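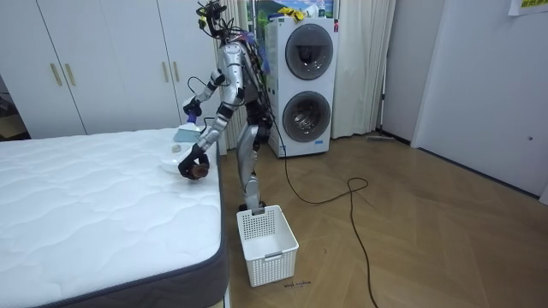 Vitória Teixeira has slept in 296 hotel beds and she has an opinion on every one of them. Mostly bad. We talked over the phone at 6 in the morning her time, which she said was fine, she'd been up since four anyway.

She buys bedding for Lendura, a small chain of guesthouses. Before that, nine years on the road selling linens. Before that, housekeeping, nights, at a place she'd rather I didn't name.

"People think the mattress is the thing," she says. "They come down to breakfast and say the bed was great, or the bed was terrible. Half the time it's the room. Too warm. Light under the door. A fridge."

So what does she look at first? The curtains. Then the pillow. Then she lies down for 5 minutes with her shoes off and doesn't do anything.

"In the stores everybody bounces. Sits on the edge and bounces. You don't sleep on the edge, you don't sleep bouncing."

Lendura swapped out its beds last June and it was not a smooth month. The order was with Kristiansen, then it wasn't, then half of it was. Balteo filled in the rest. Two firmness levels across the same hallway, and guests who'd stayed before noticed right away. One couple asked to be moved twice.

"I got a letter. A paper letter! Four pages. The wife wanted the old one back." Did she get it? "We'd donated it. I felt awful."

She reads the comment cards herself, all of them, 3,111 since she took the job. Keeps them in shoe boxes by year. Asked what comes up most, she doesn't stop to think - pillows, too many of them. Guests don't know where to put the extra ones so they go on the floor, and then housekeeping has to wash the lot.

She wanted to cut it to two per person. The owners wanted four because four looks good in the booking photos. They settled on three, and she's still sore about it.

Her own sleep is not great. Never has been. Her mother was the same, up ironing at 3 a.m. with the radio low. Teixeira has tried the teas and the aps and a weighted blanket that she gave to her nephew.

"I stopped looking at the clock, that helped. I turned it to the wall. I still wake up but I don't do the math."

The best night she ever had was in Flinis, in a rented room over a bakery. Lumpy bed, about 50 bucks. Window wouldn't shut all the way. She slept til ten.

"I've thought about that bed a lot. I went back two years later and asked for the same room and I slept terrible."

For anybody buying at home she keeps it short. Bring your own pillow to the store. Go in the evening when you're tired, not Saturday-morning fresh. Ask about the return policy before you ask the price. And measure your stairs, she adds, she has seen grown men cry on a landing.

What about flipping? Most of the new ones only have one sleeping side, so no. Turn it head to foot every few months and leave it bare for a morning when you change the sheets.

She had a delivery coming at 7 and had to go. Called back ten minutes later to say she'd forgotten to mention mattress protectors. Get one, wash it, dry it on low.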